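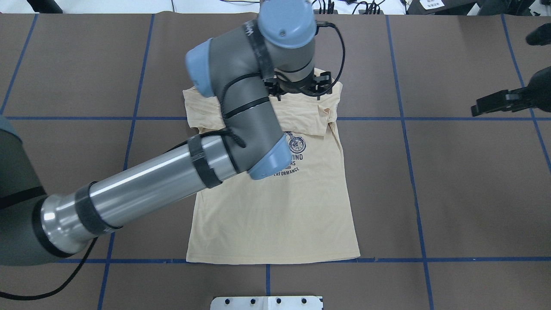 Figure 1. T-shirt laid flat on a work table.

Textiles and Consumer Claims, Unit 4
Reading a garment label without believing it
Notes by Melati Jugah

Start with the word "sustainable." It has no fixed meaning on a hangtag. A brand can print it over a shirt that is all polyester, and plenty do. Treat it as decoration until you find a number with a source next to it.

"Organic" is a little better, but ask what it covers. It may describe how the cotton was grown and say nothing of the dyeing, which is where a lot of the water and chemicals go.

The Brurkero survey (in your reader) is quoted everywhere as proof that shoppers will pay more for greener basics. Look at how it was done. The firm contacted 434 shoppers and 217 answered, so half the sample is missing. Of those, 181 said they would pay extra. Said. They were not asked to open a wallet, and the survey was paid for by a company that sells the shirts. I would not throw it out, but I would not build a paper on it either.

Wear claims are worse. Ellonora promises that its jersey "keeps its shape for years." How many washes, at what temperature, and who measured the shrinkage? The leaflet gives a wash test of 12 cycles. A shirt worn weekly gets through that in a season.

Weight is another favorite. Heavier cotton is sold as better cotton. Sometimes it lasts longer, sometimes it is short, weak fiber packed tight. Pilling tells you more than the scale does.

For the February seminar: read Camargo, chapter 2, and skip the foreword. Bring one label from home and mark every claim on it that could be checked.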